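Notes for session 2: Gathering Demonstrations Without Losing Your Mind
Handout by Lemlem Adugna, revised 8 July 2023

214 views | 6 shares | 3 comments

Last time we treated the training set as something that arrives in a folder. Today we talk about where the folder comes from, which is mostly people being patient in a room with bad chairs.

A demonstration is one complete run of a task: the camera views, the arm positions and the gripper commands, all on the same clock. If the clocks disagree, you have recorded a very expensive home movie. Check the clocks first.

How many do you need? The Vomerel set we use in the homework has some 800 runs of a single basket task. Students always ask whether half would do. Try it and tell me. Then look at which half you kept.

Variety. An operator left alone will find one comfortable way to do the job and repeat it until dinner. The model learns that comfort perfectly and falls apart when the basket moves a hand's width. So move the basket. Change the start pose. Swap operators – Lyle Whitfield approaches everything from the left, and for most of December so did our policy.

Mistakes. Keep the fumbles that end in a recovery and label them. Throw out runs where the operator stopped to answer the phone. A long pause is also data, and the model will learn to pause. It is very good at pausing.

Views. Decide what the policy is allowed to see before you record. A wrist view alone loses the target once the fingers cover it, and a room view alone makes depth a matter of opinion.

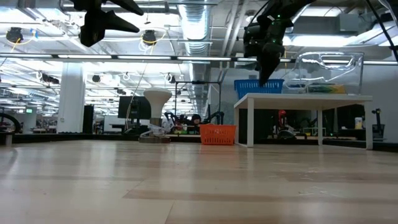 Fig. 2. Two grippers above the workspace, the right one with a finger pointing down toward the blue basket. The orange basket is on the floor.

Look at Fig. 2 and write down which objects your state would include and which you would leave to the pixels. The clear container is the awkward one, as you can see the room through it. Bring your list to the lab.

Reading: the Noren notes, sections on time alignment and operator drift. Skip the appendix. I wrote it.

3 comments

Paloma Doucet: Is a failed grasp followed by a good one a single run or two?

Lemlem Adugna: One, with a label at the point where it went wrong.

Myrtle Szabo: I liked the appendix.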